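Burger Stacking Bench - Layout and Ingredient Set

Page prepared by Elsa Rissanen. Bench layout by Arvo Halonen and Nam-gil Myung, Costlow workshop. Last revised 18 Sep 2024.

The burger bench is the second of the table sets built at Costlow for stacking and sequencing work. It uses play food on a plain white table, with one shared tray for assembly. The first version kept all the ingredients in a single bin. Pieces ended up on top of each other, and the lettuce was usually at the bottom. The current version gives each piece its own place, standing on edge, so that it can be taken without moving its neighbor.

The pictures cover the tray, the holders and a stack at an early stage. Notes on parts and care follow at the end.

Tray and rails 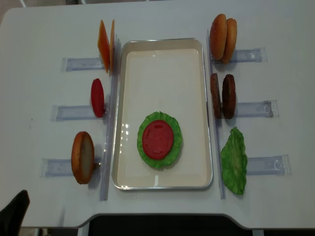

Tray position was the first thing settled when the layout was redrawn in May. Doğukan Değirmenci tried it crosswise and lengthwise and kept the second arrangement, with the long sides running from the back of the table to the front. A clear rail runs parallel to each long side, and the brackets reach outward from the rails, three to a side. Each bracket is set farther out than the one behind it. The staggering leaves hand room at the outer ends, where the food stands. The stack itself is built on the floor of the tray, and lettuce under tomato is a good check of centering: a green border should show all the way around the slice.

Tray: shallow, rectangular, metal, light interior.
Rails and brackets: clear plastic, no printing or labels.

Holders

Each holder has a flat transparent base and a small clip at the outer end. The clip carries the food upright on its edge. Buns and patties can be stored in pairs, one piece against the other. Lettuce is wider than the clip and hangs over on both sides, so it needs the most clearance of any piece in the set.

Pieces go back face to face in the same order each time. A bun put back at an angle will lean on the next piece in the pair, and the clip then has to be reset by hand. Tsz-kin Sin wrote the reset procedure, which has 12 steps and is kept in the Räsänen binder with the bench drawings.
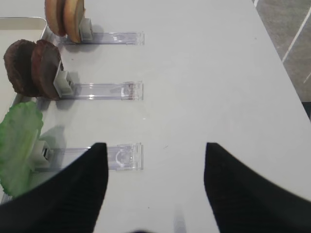
Stack at an early stage

The full order, from the tray upward, is bottom bun, lettuce, tomato, cheese, patty, top bun. Other orders are used for comparison, including some that leave out the bun. Any order is allowed as long as it is written down before the first piece is placed.

Placement near one end of the tray is normal practice at Costlow. It keeps the rest of the tray floor free as a staging area - useful when a piece has to be set down and turned over. The lettuce goes on with its flattest face down. Tomato slices are flat on both sides and need no orientation. 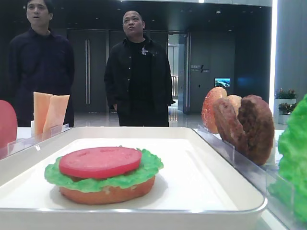 Bun, lettuce and tomato stacked in the tray; cheese slices upright in the holder at left.

Parts and care

Food pieces are from the Truvley set. Replacement pieces are ordered through Skestarby and should be checked against the old ones for thickness before they go on the bench. A thicker patty will fit the clip but will not release cleanly.

Clips are rated in the bench notes for 1,000 insertions. They are inspected every 300 and swapped when the jaw no longer closes on a single cheese slice.

Wipe the clear parts with a damp cloth only. Alcohol wipes left fine cracks in the first batch of rails, mostly near the notches. The tray can be washed with soap and water and should be dried before it goes back between the rails.

Do not slide the tray out from the front. Lift it straight up, both ends together. Sliding it knocks the rails out of parallel, and they then have to be set again from the drawing.

Questions on the layout go to Arvo Halonen. Requests for spare clips go to Nam-gil Myung, with the bench name and the position of the holder.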